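Laundry night at the Wasotdale workshop, and the gripper gets a new set of fingers

September 25, 2022

We've been at it again! Regular readers will know that the Obura build (our hand-held gripper, named after the street the workshop is on) has been limping along since the spring with fingers that were fine for blocks and hopeless for anything soft. Well, the new fingers are on, and this week we got to the part I've been looking forward to — clothes.

If you've never tried to pick up a T-shirt with two stiff fingers, it's harder than it sounds. A block sits there and lets you grab it. A shirt slides, bunches up, and half the time you come away holding a pinch of tablecloth instead. Our old fingers were bare printed plastic and just skated over cotton. The new ones have blue textured pads facing each other, and the linkages got redrawn too, with triangular openings to save weight. Godfrey Muli did the redraw over a couple of long evenings and got the whole thing 41 grams lighter, which your wrist really does notice after an hour.

The practice pile is nothing fancy: a crumpled pink T-shirt with a loose knitted piece on top, on a lace tablecloth. The knit is the mean one. It's full of holes, so the pads can catch in it, and then you have to get it off the shirt without dragging the shirt along. Lace underneath doesn't make life easier either (more holes!), but I'd sooner find the snags now than later.
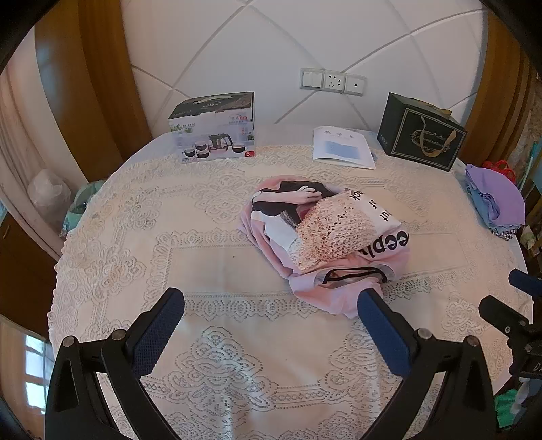
Godfrey Muli thinks we should slow down before adding anything else, and that the pads want to be softer at the tips, because a firm tip pushes a fold away before it can close on it. He'd also like us to stick with cotton for another week and leave the knits until the grip is more predictable.

I'm half convinced. We did 64 grabs on Thursday and I wrote every one of them down in the workshop notebook, and the misses were nearly all at the moment of closing, so he may well be right about the tips. Softer pad material is on order from Flormont and should be in by the end of the month. The first batch cost us 247 dollars with shipping, which hurt, but it was enough for almost 40 fingers and we've only spoiled a few with bad glue.

Next up is the folding test, plus a cleaner cable run down the handle. The drawings for the new linkage are in the Godico folder on the shared drive if you want to print your own — use the second file, the first one has the pivot holes too tight for the screws. Doors open at seven on Thursday as usual, and bring an old sweater if you have one you don't mind getting pulled.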